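Cevville Workshop Annex, Bay 2
Table and platform inspection, with comments
Checked by: Angeliki Lazaridis
Copy to: Ivar Ljungberg
Date: May 24, 2025

Marks used: OK, FIX, WATCH. Last time somebody wrote "fine I guess" in the OK column. Please don't.

1. Approach and platform

1.1 Step up onto platform visible with lights low: FIX
The tape on the lip has worn down to a gray suggestion of tape, on gray carpet. I found the step with my shin. New tape, please, in a color the carpet has never heard of.

1.2 Carpet flat, no lifted edges: OK
One corner was up in January. Oluf glued it and it has stayed glued.

1.3 Curtains clear of outlets and heaters: OK
Black curtain, black outlet covers, black power strip. I checked by feel and would like a flashlight next time.

1.4 Exit sign visible from the table: WATCH
Visible if you're standing. If you sit on the low stool, the curtain rail hides half of it and you get "EX," which is no help in a fire.

2. Table

2.1 Top sound, no splinters or raised grain: OK
Went over it with a bare palm, both directions. It's a nice table and better than the one in my kitchen.

2.2 Legs tight: FIX
Back left takes almost a full turn with the hex key. It took the same turn last time, so somebody should put a lock washer on it and spare us the ritual.

2.3 Hole in tabletop clear: OK
Nothing stuffed in it. In January it held a gum wrapper and a pencil stub.

2.4 Surface clean: WATCH
There are a few faint reddish marks toward the left side. I don't know what they are. Filippos says marker, Anastasia says beet juice, and both of them seem very sure. Try a damp cloth first. If that fails, try the mild cleaner on a small spot and stop if the finish goes dull.

2.5 Cables secured where they go over the edge: FIX
Anything that drapes off the side of the table is at knee height for anyone walking past. Clips are in drawer 16, where they have been all year, enjoying their retirement.
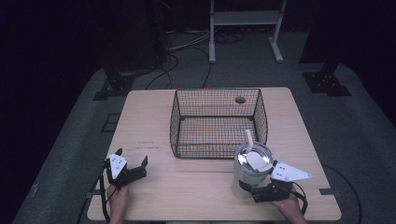 2.6 Cables long enough to reach without pulling: OK
Plenty of slack. See 2.5 for what I think of the slack.

3. Items kept on the table

3.1 Wire basket, no broken or poking wires: OK
Ran a rag around the rim and over the mesh, inside and out. The rag didn't snag. The basket has outlasted three of its labels.

3.2 Basket not used for trash: OK
I am as surprised as you are.

3.3 Drinks in lidded cups only: OK, with a comment
The white tumbler with the straw meets the rule. A lid with a straw through it is still a lid with a hole in it, so keep it away from the edge and off anything with a plug. Open mugs stay on the shelf by the door.

3.4 Cup lids pressed on fully: WATCH
Check this before you pick one up. Lifting a cup by its lid is how we met the previous carpet.

4. Paperwork

4.1 Previous items closed: FIX
Of 23 items on the January sheet, 13 were signed off. Two of those were signed off by the person who reported them, in the same pen, on the same line. Ivar, we should talk.

4.2 First aid box stocked: FIX
No medium bandages. There is a full box of the tiny round ones, should anyone be injured by a pin.

Next check goes to Oluf. The hex key is on the hook by the door and I expect to find it there.

A.L.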